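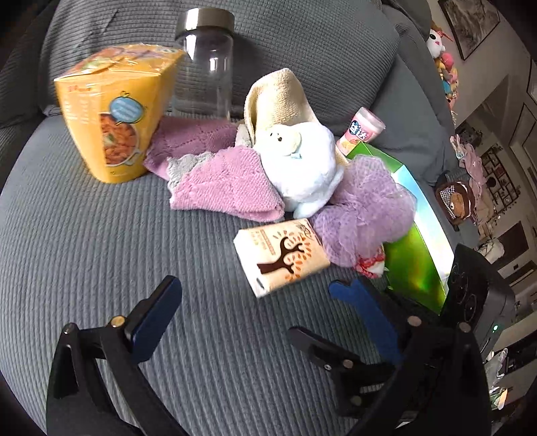
*Boxed food and a glass bottle with a metal lid, Fillby.*

## Fillby Household Food Support: progress report to the Ammann Fund, December

The grant continues to pay for the weekly parcel service in Fillby and the two outlying villages. During the period 218 households received at least one parcel, against a target for the full year of 300. Referrals from the health centre have risen, while those from schools remain lower than expected. Kenta Fujimoto is to meet the three head teachers before the end of term.

**Spending.** Van hire and fuel were within budget. Storage costs exceeded the agreed sum by £1,000 following the move to the Jadance unit in October. We request approval to meet this from the £3,000 held for equipment, as the second freezer will no longer be required.

**Staffing.** Aoi Higuchi took up the post of parcel coordinator in November. The driver's post is still vacant and is being covered on a sessional basis.

**Cooking sessions.** Forty places were offered and all were taken up. Attendance fell in the final fortnight, and evening sessions will be tried from 6 p.m. in the new quarter.

**Matters outstanding.** The supply agreement with Gika has not yet been signed. Their revised terms on short-dated stock are under review, and a copy will be sent to the Fund on receipt of legal advice.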